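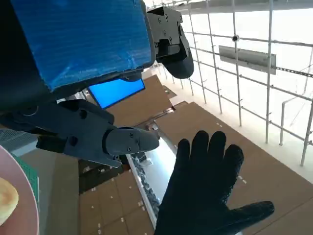 Setting Up a Small Snack Table: Project Report

March 28, 2025

The task was to lay out a snack table for one person and put it away again, using as little table space as possible. I started in September with a full tea setting and cut it down until only a bowl, a plate and the bread were left. The protective layer is a green cutting mat with a printed grid, which I kept because the squares make it easy to put things back in the same spot.

I ran 17 layouts in total. Six were dropped early, mostly for leaving no room to lift the bowl without bumping something else. 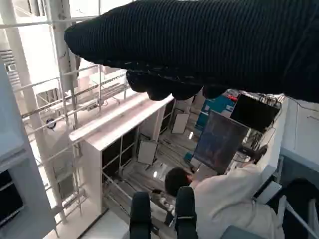
Dušan Gashi thought a tray would have solved most of this, and that a mat only marks places and doesn't carry anything. I agree about the carrying. A tray also has a rim, though, and the rim took up space I wanted for the bread.

The bread goes to the left of the bowl in the layout I chose. Long rolls are harder to place than round ones - they need a diagonal, and the end tends to stick out toward the edge of the mat. 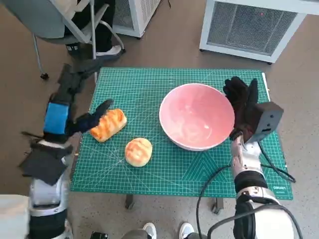
Long roll, round bun and bowl on the cutting mat.

Clearing up follows a fixed order. Bread goes into the bowl first, the bowl comes off the mat, and crumbs are brushed toward one side. With the long roll I had to check the fit before lifting - it can rest across the rim and slide.
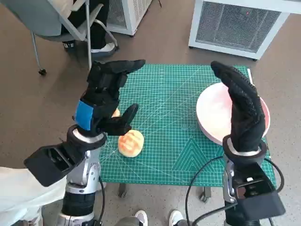

The round bun gave no trouble in any of the layouts, so for the next version I would use two of those and leave the long roll out. I would also try a narrower bowl. The wide one takes up more of the mat than the bread does, and I never needed the extra room inside it.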